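Clumandale Film Society
Frequently Asked Questions

Membership, screenings, guest passes and the January short film program

The Society screens feature films, documentaries and shorts for members and their guests at the Wenari Hall, Clumandale. The answers on this page apply to all screenings unless the printed program states otherwise.

Last updated: 2020-10-08
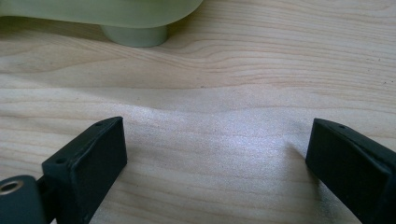
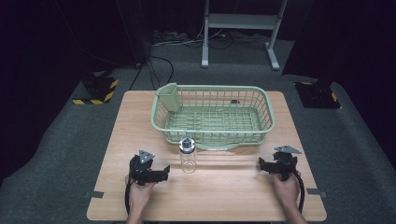

Light wooden tabletop, shown in both pictures; in the second, with a pale green basket and a glass jar.

MEMBERSHIP

Who may join the Society?

Membership is open to any person aged 18 or over. Persons aged 15 to 17 may hold a junior membership, which must be countersigned by a parent or guardian. Junior members are admitted only to films whose classification permits it, and they do not vote at the annual general meeting.

How long does a membership last?

A membership runs for 12 months from the date on which payment is received. It does not follow the calendar year. A reminder is sent by email 30 days before expiry, and a membership renewed within that period keeps its original anniversary date.

How many members does the Society have?

The Society had 798 financial members at the close of the most recent membership year. Total attendance across all screenings in the same year was 2,563.

Can I attend a single screening without joining?

In most cases, no. The licences under which the Society obtains many of its titles permit exhibition to members and their registered guests only. Screenings marked "Open" in the program may be attended by anyone on payment at the door.

May I bring a guest?

Each full member may register one guest per screening. The guest's name must be given to the box office before the session begins. The same person may be registered as a guest no more than three times in a membership year, after which he or she will be invited to join.

SCREENINGS AND THE PROGRAM

How are the films chosen?

The program is prepared by the Program Coordinator, Huiling Yan, from titles proposed by members and from the catalogues of the Society's distributors. Each season is built on a central theme, such as the work of one director, a national cinema or a genre. The present season concerns the crime picture and its relatives: the heist film, the prison film and the courtroom drama.

Can I propose a film?

Yes. Proposals may be submitted on the form available from the box office or by email. Please give the title, director, year of release and, if known, the current distributor. Proposals are kept for two seasons. The Society cannot enter into correspondence about titles that are not selected, and the most common obstacle is that no exhibition licence can be obtained at a reasonable cost.

Are films shown in their original language?

Yes. Films in languages other than English are shown in the original language with English subtitles. Dubbed prints are used only where no subtitled version exists, and this will be noted in the program. Silent films are shown with a recorded score or, on certain evenings, with live piano.

In what format are films projected?

Most titles are projected digitally. The hall retains a working 16 mm projector, which is used for a small number of screenings each year. Members should note that 16 mm screenings include a short break at each reel change.

Will there be an introduction or a discussion?

Feature screenings are preceded by a spoken introduction of no more than ten minutes. Introductions do not disclose the ending. A discussion is held in the foyer after selected titles — these are marked "D" in the program — and attendance is optional.

Does the program ever change after it has been printed?

Occasionally. A distributor may withdraw a title or supply it late. The website listing is always the current version and should be consulted before travelling to the hall.

THE HALL

How many seats are there?

The auditorium seats 532. Seating is unreserved, except for the wheelchair spaces and companion seats in row F, which should be requested at the time of booking.

Is there a hearing loop?

A hearing loop covers the centre block of the stalls. Hearing aid users should set their device to the T position. Captioned sessions are offered once a month and are listed separately.

May I enter after the film has begun?

Latecomers are admitted during the introduction. Once the feature has started, entry is at the discretion of the front-of-house manager and will be to the rear rows only.

May I bring food and drink?

Water and cold drinks with a lid may be taken into the auditorium. Hot food may not. Tea, coffee and biscuits are available in the foyer from 45 minutes before each session.

Is parking available?

There is limited free parking behind the hall, entered from Tamura Street. Vehicles should not be left there overnight, as the gates are locked after the last session. The nearest bus stop is on the same street.

THE JANUARY SHORT FILM PROGRAM

What is the Vino Shorts program?

Vino Shorts is the Society's annual evening of short films by local filmmakers, held each January. It is not a competition and no prizes are awarded. Selected films are shown in a single program with an interval.

Who may submit a film?

Any filmmaker who lives, works or studies in the Clumandale district may submit one film. Membership of the Society is not required. Films must run for 15 minutes or less, including credits, and must have been completed within the past two years.

Must I hold the rights to the music in my film?

Yes. The person submitting the film must hold, or have obtained in writing, permission for all music, archival footage and other third-party material. A film for which permissions cannot be shown will be withdrawn from the program, even at short notice.

Will I keep the rights to my film?

Yes. The Society asks only for permission to screen the film once at the January evening and to use one still in its publicity. Any further use would be arranged with the filmmaker separately.

REFUNDS AND ENQUIRIES

Can I obtain a refund?

Membership fees are refundable within 14 days of payment, provided that no screening has been attended. Tickets for Open screenings are refunded in full if a session is cancelled. A change of title is treated as a cancellation for this purpose.

How do I update my details or make a complaint?

Changes of address may be made at the box office or by return email from the renewal notice. Complaints should be put in writing to the Secretary, care of the Wenari Hall, and will be acknowledged within ten working days.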